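Automatización en la limpieza de baños: notas tras la primera fase en Hostside

Publico esta entrada en mi espacio personal, aunque buena parte de lo que sigue procede del informe que presenté en agosto a la dirección de Hostside. Se han omitido los datos de personal y se conserva lo relativo a la organización del trabajo.

Hostside gestiona la limpieza de 200 habitaciones en el complejo de Haugland. El equipo de planta está formado por 16 personas. El proyecto Ustus, desarrollado con la empresa Stoltach, estudia si un brazo robótico puede asumir una parte de las tareas del baño, en particular la manipulación de envases y la aplicación de producto sobre los sanitarios. La fase actual se desarrolla íntegramente en simulación.

Punto de partida

Antes de programar movimiento alguno, se solicitó al equipo que describiera su jornada. Recibimos 1184 anotaciones, redactadas por las propias trabajadoras y trabajadores en las fichas de turno. La queja más repetida no se refería a la suciedad ni al ritmo. Se refería a la postura: inclinarse junto al inodoro, alcanzar el pulverizador, apretar el gatillo con la misma mano durante horas.

Solveig Tveit, responsable de planta, pidió que esas anotaciones se leyeran en voz alta en la reunión con los técnicos. Fue una decisión acertada. Varios supuestos del primer borrador se retiraron esa misma tarde, entre ellos el de asignar a una sola persona la vigilancia de todo el proceso.

Lo que cambia en los puestos

La propuesta vigente prevé que cada turno reserve una hora a la revisión de las secuencias simuladas. Quien conoce el baño señala dónde se deja realmente el envase, qué objetos suele haber cerca y en qué orden se trabaja. Esa hora se computa como jornada ordinaria - así consta en el acuerdo interno - y no se compensa con un aumento de habitaciones por persona.

Cosmin Zamfir, con larga experiencia en el turno de mañana, ha objetado que revisar en pantalla cansa de otra manera. Su observación figura en el acta y comparto su preocupación. Está pendiente de resolver si la revisión debe rotar entre todo el equipo o quedar en manos de quienes la soliciten.

La tarea del pulverizador

El ejercicio elegido para esta fase es la aproximación de la pinza a un pulverizador azul situado sobre una superficie blanca, junto a una pared oscura de aspecto marmóreo.

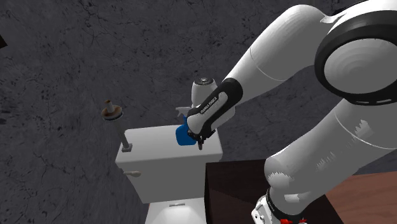
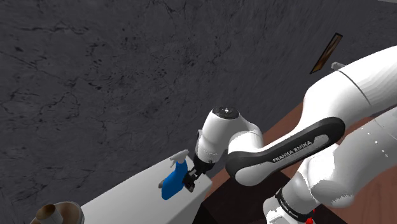 Cuestiones abiertas

El presupuesto aprobado para formación asciende a 2118 euros, cantidad que considero insuficiente si se pretende que participe la plantilla completa. He solicitado por escrito su revisión.

Queda asimismo por definir quién podrá detener una secuencia cuando se pase a un equipo físico. Mi posición es que esa facultad corresponda a cualquier persona presente en la habitación, sin autorización previa ni obligación de justificarla después. Stoltach ha pedido plazo para estudiarlo y la respuesta se incorporará al próximo informe.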